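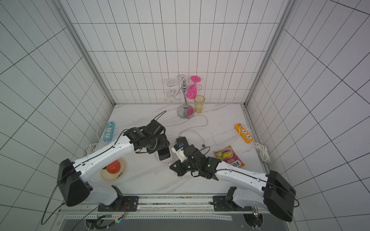 Daza says the charger always ends up in a different room from the phone, and that by the time the two meet it's bedtime and the battery is on its last legs. Half the household replies we get at Odcombe say much the same. Hence the press release.

ODCOMBE OPENS CHARGER AND CABLE ROUND, SEPTEMBER
For immediate use. Free to reprint, shorten, pinch bits from.

Odcombe, the household sorting and re-use service, is starting a charger and cable round this September. Phone chargers, plug-in adaptors, loose leads. Working or not working, all welcome. Drop-off at the Skomgate counter from 9am, last bags taken at 4pm. No booking. No charge.

It follows a spring trial in the Skomgate streets. 893 items handed in. Of those, 752 were leads or plugs that still worked once tested and paired up, and went back out to homes that wanted them. 103 were past it and went for metal and plastic recycling. The remainder still waiting on a match, mostly old round-pin things from phones no one has seen in years.

Target for the autumn is 3,000. Ambitious, yes. We think the drawers of Skomgate can manage it.

Why chargers

Because they are what people ask us about most, more than glasses, more than pans, more than lids. A phone gets replaced and its lead stays behind. Then another. They go in with the takeaway menus and the dead batteries and get in a knot. Micro-USB is the big one in our trial bags, small flat metal plug, used on no end of phones, speakers, bike lights and e-readers, and plenty of those are still going strong. People bin the lead and then buy the same lead again in a month.

What to do before you bring them

Ten minutes at the kitchen table is plenty. Clear a bit of worktop first, glasses back on their rack, crumbs off. Then:

1. Put your phone out with the charger you use every day. That pair stays at home. Sounds daft but we had several daily chargers handed in during the trial, and some worried phone calls afterwards.

2. Plug in whatever else you have and see if it charges. Give it a minute or two. Anything that gets very hot, buzzes or smells, unplug it and leave it unplugged.

3. Look at the small end of each lead before it goes in the bag. Flat metal plug, bent or straight? Fluff in the opening? A dry wooden cocktail stick shifts most fluff, with the lead unplugged at the wall. Check the join too, where the thin cable goes into the thicker plastic sleeve. That's where they usually split.

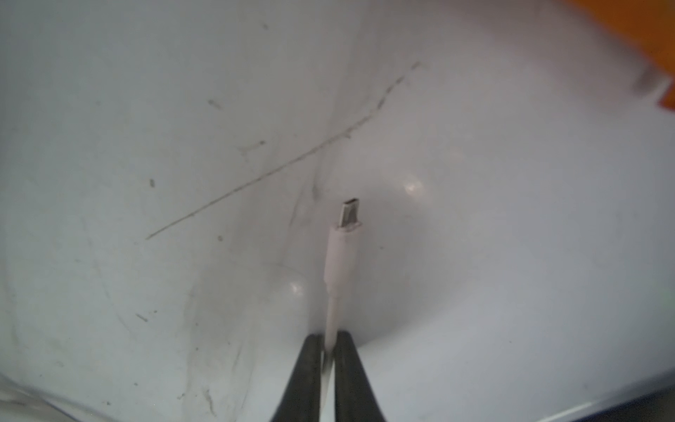
4. Coil each one loosely, about a hand wide. A bit of string or a twist tie round the middle. Please no parcel tape, it leaves glue on evrything.

5. Two bags. One for working, one for not working or not sure. Write which is which on a scrap of paper and put it in the top. Any bag will do, as long as it closes.

6. Bring them down to Skomgate. Hand them over at the counter, please don't leave bags on the step overnight.

What we can take

Phone and tablet chargers, plugs with or without a lead. USB leads of any sort. Headphone leads. Small adaptors for toothbrushes, shavers, radios.

What we can't

Extension blocks, loose batteries, power banks, anything with bare wire showing. Phones themselves are not part of this round, there will be a seperate one in the new year.

Where it all goes

Tested leads are sorted by end, length and colour, bagged singly and put out on the Bitano shelf inside the Skomgate counter. Help yourself, up to two per visit. If you have an old gadget and no idea what fits it, bring the gadget along and try a few at the test table. Bitano, the lending and swap side of Odcombe, will also keep a box of spares for anyone caught short while out. Borrow, charge, bring back.

Dead leads go on for recycling in one load at the end of the round. Results posted at the counter and on the Odcombe page.

Notes for editors

Trial figures are for the Skomgate streets only. The test table is open the same hours as the counter. Sorting can be photographed in the mornings, ring ahead. Posters for windows and noticeboards on request, A4 or A5, say which.

Press contact: the Odcombe office, Skomgate counter, mornings best.

Ends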